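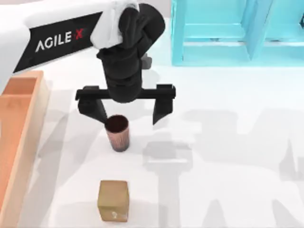
Section 4: Setting up your rain barrel

Home | Guides | Rain Barrels | Drip Lines | Parts | Contact

I've put in more of these than I care to admit, and my first one leaned like a drunk fence post for a whole summer. So I wrote this part slowly, and I'd ask you to read it through once before you pick up a tool. It's for the Plusstead barrel with the Clola diverter kit. If you bought the older Stistine diverter, the steps are the same up to step 5, then skip to Section 6.

What you'll want nearby: a level, a tape measure, a hacksaw, a drill with the hole saw from the kit, a pencil, and a friend for the lifting part.

1. Pick your downspout. I like the one closest to the garden, even if it isn't the one that gets the most water. You'll be dragging a hose or a watering can from here all season!

2. Clear a patch of ground a bit wider than the barrel and scrape off the grass. Tamp it down hard. I walk in circles on mine like a dog getting ready for a nap, and it does the job.

3. Lay down two paver slabs side by side and check them with the level both ways. Fiddle with the dirt underneath until the bubble sits in the middle.

CAUTION: Don't skip the leveling. A full barrel weighs nearly 419 pounds, and you won't be nudging it straight later.

4. Set the stand on the pavers, then the empty barrel on the stand. The spigot should face the way you'll walk up to it (I got this backward once and had to reach around the thing for a month before I gave in and turned it).

5. Hold the diverter against the downspout so its outlet is level with the inlet on the barrel, or a hair higher. Mark the spot with your pencil, drill with the hole saw, and file off the burrs. Wear gloves, that cut edge is nasty.

6. Squeeze the rubber diverter and push it into the hole until it pops open inside. Fasten it with the 2 short screws.

7. Run the hose from the diverter to the barrel. Trim it so there's no sag in the middle. A sag holds water, and then you've got mosquitoes.

8. Wrap the spigot threads with tape, screw it in by hand, and give it one more quarter turn with pliers. Stop there! I've cracked a fitting by being too keen.

Note: My neighbor Ming-te Kan uses a Heinonen brass spigot in place of the plastic one. It fits fine, but you'll need the thicker washer, part 178.

9. Put a few inches of water in and look for drips around the spigot. If it's weeping, drain it and redo the tape.

Before January, or your first hard freeze, unhook the hose, snap the winter cap onto the diverter, and leave the spigot open.

Questions? Use the contact page | © Plusstead Garden Guides | Back to top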